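Chapter 7
Small States at the Table: Hosts, Go-betweens and Guarantors

If you have worked your way through the last two chapters in order (and we do know that many readers dip in and out, which is perfectly all right), you will have spent a good deal of time in the company of large powers. You have seen how they build alliances, how they threaten one another, and how they sometimes step back at the last moment. It would be easy to come away with the idea that everybody else simply waits for news. This chapter is about everybody else, or at least about those smaller countries that have found themselves useful to their bigger neighbours when the bigger neighbours were not on speaking terms.

We shall begin with a case that runs through the whole chapter, so it is worth reading slowly. Plornholm is an island state with a modest navy, a good harbour and a long habit of keeping out of other people's quarrels. Across the water to the east lies Wostow, a much larger country with a great many ships. For years the two had very little to do with each other beyond the fishing trade and the occasional cross letter about nets. Then came the dispute between Wostow and the Presley Federation over the northern shipping lane, and Plornholm, sitting more or less in the middle of it, had to decide what sort of neighbour it wished to be.

It could have closed its harbour to both sides. It could have chosen one of them, and there were plenty of people in its parliament who wanted to do so. What it did in the end was to offer a building, a telephone line and a promise to keep quiet. The talks that followed lasted, with breaks, for 159 days. They produced the document known as the Mayrhofer Memorandum, named after the old customs house in which the delegations met, and you will find a shortened version of it at the back of this book.

A word about the building itself, as students always ask. The customs house stands at the end of a stone quay and had been used for storage before the talks. It had two front doors, which mattered a great deal more than you might suppose, for neither delegation was willing to be seen following the other inside. A surprising amount of diplomacy comes down to questions of this kind: who arrives first, who sits facing the window, whose language is used for the menu. We shall come back to these matters in section 7.3, and we hope you will not skip it on the grounds that it looks like gossip.
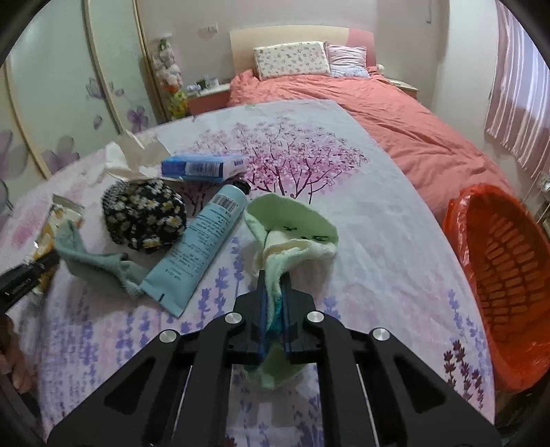 Figure 7.1 A pale green sock held over a printed cloth.

Now, what did Plornholm get out of all this trouble? The plain answer is that it is hard to say, and scholars have argued over it ever since. The government of the day spoke warmly of peace and good neighbourliness, as governments do. Its critics pointed to the cost of policing the quay, where 849 officers were on duty during the final round, and wondered aloud whether the money might have been better spent on the ferries. Both had a point. A host country receives attention, some goodwill and perhaps a seat at later meetings that it would not otherwise have been offered. It also takes on a share of the blame when things go badly, and in the February of the second round things went very badly indeed, with the Presley delegation leaving before lunch and staying away for weeks.

It helps at this stage to separate three jobs that are often muddled together in newspapers. A host provides the place and keeps it safe. A go-between carries messages, and may tidy them up a little on the way. A guarantor promises that something will happen if the agreement is broken, and this is by far the heaviest of the three to carry. Plornholm set out to be a host, drifted into being a go-between, and was asked, rather late one evening, to become a guarantor. Its refusal is the subject of section 7.4. You may find as you read that your opinion of that refusal changes more than once. Ours has.

We should also warn you about the numbers. The Memorandum runs to 114 articles, and it is tempting to judge an agreement by its length, as though a thick one must be a strong one. Please resist this. Many of the articles deal with buoys, pilotage fees and the hours during which fishing boats may cross the lane, and these have been kept faithfully by all sides. The handful dealing with warships were written in much looser language, so that each delegation could go home and describe them in its own way. Vague wording of this sort has its uses, and we shall look at the arguments for and against it in section 7.5.

Before you go on

You may like to keep the following questions beside you while you read. There is no need to write out full answers yet.

Why might a large power prefer to meet its rival in a small country?

Can a host be truly neutral if it depends on one of its guests for trade?

Should a government tell its own parliament what is being said in private talks on its soil, and if so, when?

7.1 The geography of the northern lane

Let us start with the map, as the negotiators themselves did. The lane is narrow at its western end, where the shallow banks off Plornholm push shipping towards the Wostow coast, and it is here that most of the early incidents took place. In the year before the talks opened, 1088 merchant vessels used this western passage, nearly all of them bound for ports in the Presley Federation. Keep that in mind when we come to the opening statements, for it explains why the Presley delegates spoke so often of freedom of passage, and why their hosts, who could see the ships going by from the quay, listened so patiently.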